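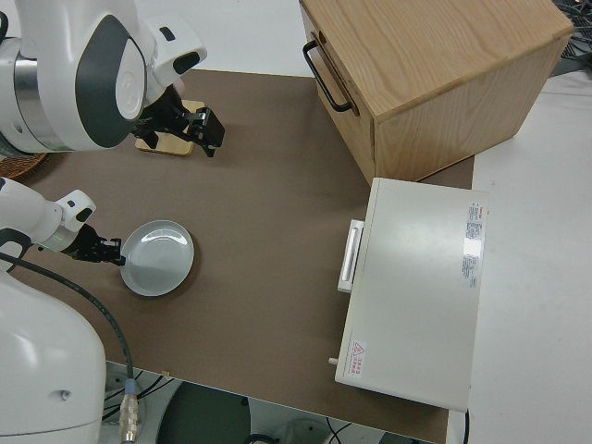
Last modified: January 2025

Lodge records and dues > Reinstating a member after a lapse

jargate_sec
Looking for the usual procedure. A brother was dropped from our rolls for nonpayment nine years ago and wants to come back. Our bylaws say he pays "arrears at time of suspension" plus one year of current dues. The old ledger shows $60 owing. Current dues are $100. I make that $160, and the Master wants to charge him for the whole gap.

Cunha
The Master is wrong. Dues stop accruing on the date of suspension. He was not a member in the gap, so there is nothing to bill.

relton_pm
Depends on the jurisdiction. Ours lets the lodge set a reinstatement fee by bylaw, and a few lodges set it high enough to come out the same as back dues. Check whether yours was amended after the printed copy you are holding.

Cunha
A fee is a separate line from arrears. If the bylaw doesn't name a fee, there isn't one.

relton_pm
I said "by bylaw." We agree on that part. Where I don't agree is the ballot. After a gap that long he should petition and be balloted on, with an investigating committee.

jargate_sec
The bylaws only mention a show of hands at a stated meeting. Is the ballot a Grand Lodge rule?

FBarros
In most codes I have worked with there is a cutoff in years. Under it, payment alone restores him. Over it, he petitions. The lodge bylaw can't override that, so read the code first. Also ask for his last dues card - the suspension date on the card and the one in the ledger often differ, and the return filed with Grand Lodge controls.
Fernanda Barros

Wutex
Seconding the point about the return. We had one entered in August that the ledger put in the year before. It moved him across the cutoff.

jargate_sec
Found the return. It matches the ledger. Code section says secret ballot past five years, so relton_pm has it. No reinstatement fee in the bylaws, amended or otherwise. I will bill $160 and read the petition at the next stated meeting.

Cunha
Fine on the ballot. Hold the current year's dues until he is elected.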